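Plemgate Community Help – Household and Family

We use cookies to keep you signed in and to remember your preferences. By continuing to browse, you accept our cookie policy.

Washing plush toys before donating them to a children's reading room 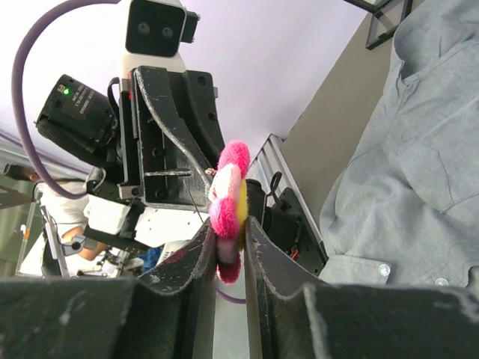
Posted by Hongjun Bai, April 28, 2025

Our branch library is accepting plush toys for the reading room and has asked that every item be clean on arrival. I have 20 small toys to prepare. Most carry a care label, but several have lost theirs, and a few are old enough that I do not know what they are filled with. The library's notice states only that items must be "freshly laundered and fully dry."

I would appreciate guidance on the following points. Is machine washing acceptable for toys without a label? Is a tumble dryer advisable, or should the toys be dried in the open air? I should also like to know whether bright colors may be washed together with white. The detergent I have at home is Sendon, unscented, and I would prefer to use it if it is suitable.

Peiyu Feng

I coordinate donations for the Lu Street Family Center, and our intake guidelines cover most of what you ask.

Toys with a label should be washed as the label directs. Toys without a label should be examined before they are placed in water. Press the body gently between the fingers. If you feel beads, pellets or a hard box, do not submerge the toy. A music box or battery compartment will be ruined by washing, and some older pellets break down. Such toys should be cleaned on the surface only, using a white cloth dampened with water and a small amount of detergent.

Toys with ordinary fiber filling may generally be machine washed in cold water on a gentle cycle. Place each one in a mesh bag or a knotted pillowcase. Check the seams first and repair any opening, however small, as a loose seam will empty its filling into the machine. Use half the detergent you would use for clothing. Any unscented liquid product is acceptable to us.

With regard to color, test each bright toy by pressing a damp white cloth against it for a minute. If color transfers to the cloth, wash that toy alone by hand. Toys that combine white with strong reds or pinks in a single piece should never be left to soak. Wash them quickly in cold water, rinse, and roll them in a towel at once.

We do not recommend heat drying. The pile on fuzzy fabrics can melt or mat, and glued eyes may come loose. Air drying takes longer than most donors expect – allow 2 full days for small toys and 3 for anything thicker. Turn them from time to time. A toy that feels dry outside may still be damp at the center, and a damp toy will develop an odor once it is stored in a closed box.

Please also set aside any toy with buttons or loose trim. Most centers, including ours, must decline these for younger children.

TrarnariResident

I put everything in the washer on warm and then the dryer on low. It has been fine so far, apart from one bear. Pillowcase is a good idea.

Reader comments (3)

Marigold_K: Please confirm with the branch before you begin. Ours stopped taking plush items in October and now accepts only board books and puzzles.

Hongjun Bai: Thank you. I telephoned this morning and the branch is still accepting them. I found pellets in two of the toys and have set those aside for surface cleaning.

desk9: A soft toothbrush will raise the pile again after drying. Brush in one direction only.

Contact the moderators | Terms of participation | © Plemgate Community Help | Back to top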